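Bench notebook, small-item sorting
Thursday, August

Started 9.40. Arm was already homed from last night. Swapped the Fara controller back in because the Daltamon one still drops the first command after a restart. Need to write that up separately.

Question for this month, copied from the inside cover so I stop drifting: can the cell do a chore that a person in the shop would call a nuisance? We picked tidying the odds-and-ends tray. Beads, clips, offcuts, bits of film, whatever ends up at the bottom of a drawer. A person does it in front of the radio and doesn't think about it. Towels and mugs can wait until this is sorted.

Morning: slow closes only. Closing speed down to the lowest setting, force limit at 11 on the Fara scale (no unit given in the manual, I have asked). At the default limit the small clear stuff shoots out sideways when the fingers meet. At 11 it mostly stays, but then anything with a bit of weight slips on the lift. One number won't do for the whole tray. Either we sort by eye first, or the limit has to change once contact is felt.

Wrist camera is good for checking what is at the tips and poor for everything behind them. Anything further off goes to grey mush, so I can't use that view to judge height above the surface. Using the overhead camera for height until the refocus is done. 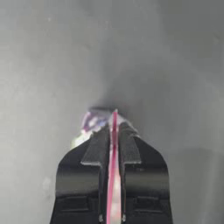 Photo: wrist camera, sorting cell. Workshop archive.

Small shiny item at the tip of the left finger, with the pink strip up the middle between the two. From this view I can't tell whether the item is properly held or only resting there, and neither can the software. It returned "grasp OK" on finger position alone. Finger position is a bad test for anything this thin. The gap hardly changes between holding something and holding nothing.

Tried two fixes on the bench after lunch.

1. Read the motor current at close and compare it with an empty close. Works for clips. For beads the difference is down in the noise.

2. Second look from the overhead camera after the lift. Slower, but it catches the misses. Costs 2 seconds per item. Clear items are still hard against the pale tray, so I'd like to try a dark one.

Pace: at today's speed a tray of some 1000 pieces is more than a working day with the second look switched on. The Zwahlen vibrating feeder would help by spreading them out, but then we are automating with a feeder and a gripper what one person does with a thumb and a jam jar. Fine for the shop floor if the same parts come through every week. For a kitchen drawer, no.

So where I stand on "yet": repeated parts, known shapes, yes, with supervision. Mixed bits, not without someone nearby to pick up what gets dropped. The arm is not the weak point — it goes where it is told. Knowing what it has got hold of is the weak point.

To do
Dark tray.
Empty-close current, log 2000 cycles overnight to see how much it wanders as the motor warms.
Ask Trendodik about softer fingertips and whether they come in a narrow size.
Clean the camera window before the next run.

Stopped 17.15. Left the jaws open and the air off.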